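Home | Browse topics | Ask | Bedroom & Bedding | Heating & Cooling | Sign in

Where do you keep the small stuff that lives on the bed?

Posted in Bedroom & Bedding by Bello Akpan, 2023-07-15

I rent one room on the top floor of a house on Galang Street, and between the bed, the wardrobe and the door there is enough floor for one adult to turn around in if he plans ahead. There is no nightstand. There has never been a nightstand. What would be the nightstand is a radiator.

So the bed does the job. Everything I might want between ten at night and seven in the morning ends up on the sheet, and every morning I make the bed by moving it all to one side, and every evening I move it back. The AC remote is the worst of them. It goes under the pillow, down the wall side, inside the duvet cover (twice), and once into the laundry, from which it was rescued at the last possible second. In this weather, losing it at 2 a.m. is a serious matter. 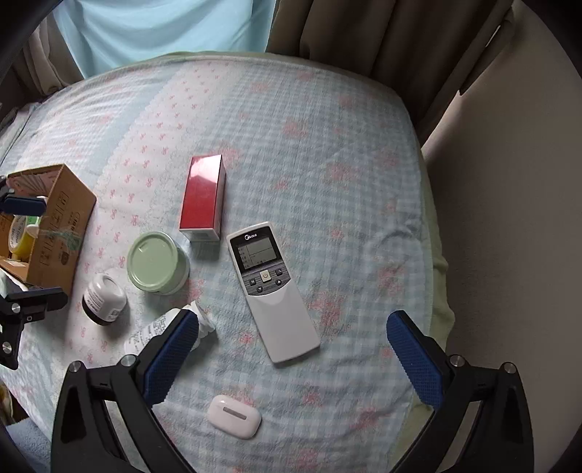

Usual state of the bed: remote, red box, green tub.

Yes, the sheet has bows and flowers on it. It came from my sister and it's the most comfortable one I own, so please keep answers to the subject.

What I've tried so far:

A basket at the foot of the bed. I kicked it off in my sleep, and then I kicked it again in the morning, on purpose.

One of those felt pockets that tuck under the mattress, made by Wonilard. It held up well until I put something in it. The flap under the mattress is too short and the whole thing slides out with a sort of sigh.

The windowsill. It gets full sun from noon and I don't love cooking batteries.

I can't drill. The lease is clear on that and the landlord inspects in August with a flashlight. The gap between the mattress and the wall is 30 mm, the bed frame is a plain metal one with a round rail, and I can spend up to $30. I'd like the remote to have one place it always goes, and somewhere for the box and the tub would be a bonus.

Replies

slatbed_sue

I had the same rail and the same sliding pocket. The short flap is your whole problem. Those pockets depend on the weight of the mattress holding them, and a few inches of felt under the very edge is the part that gets no weight at all. Mine came good when I sewed an old pillowcase onto the flap so there was a long tail to push in toward the middle of the bed. It took an evening and it was ugly, and it has stayed put for two years.

If you don't sew, safety pins will do it. Use the big ones and point them away from yourself.

For the remote I'd go separate. Get a strip of adhesive hook-and-loop, put the soft side on the wardrobe door at about shoulder height when you're sitting up in bed, and the scratchy side on the back of the remote. Don't cover the battery door or you'll be peeling it off every time the batteries go. Check that you can still aim it at the unit from there. When you move out, warm the strip with a hair dryer and roll it off slowly. Try a hidden spot first if the wardrobe is painted, especially if yours belongs to the flashlight man.

The box and the tub need a flat surface and there's no way around it. A clamp-on tray, the sort that screws onto the frame, is what I'd look for. Brunetti do one that lists rails up to 63 mm, so measure yours before you order. I can't speak for the price these days.

Also, put the box flat to the wall end. Anything tall on a mattress goes over the minute you sit down.

Norm in 4B

buy a nightstand

Pellworth

I suspect he'd have thought of that, Norm.

I'll add one thing to Sue's answer, which is mostly right. Clamp trays on a round tube will rotate. You put your tea on it, you look away, and now the tea is in your slippers. Wrap the tube with a bit of bicycle inner tube before you clamp and it grips properly. Any bike shop will give you a dead one for nothing and look pleased to be rid of it.

I used a shelf bracket kit from Brindenon for a while and wouldn't again. The instructions ran to 105 steps across six languages and the English ones skipped from four to nine.

If you go the wardrobe route for the remote, give it a week before you judge it. I kept putting mine back on the bed out of pure habit and then accusing the wardrobe.

Bello Akpan

Thanks, both. And Norm.

Measured the rail and it's well under what the tray allows, so I've ordered one and asked the bike shop for a tube. Hook-and-loop is up inside the wardrobe door for now as a test, which means I have to open the wardrobe to use the AC. I see the flaw. Moving it to the outside tonight.

Sue, did you pin or sew right through the felt, or only along the seam?

slatbed_sue

Along the seam, two rows. The felt tears otherwise.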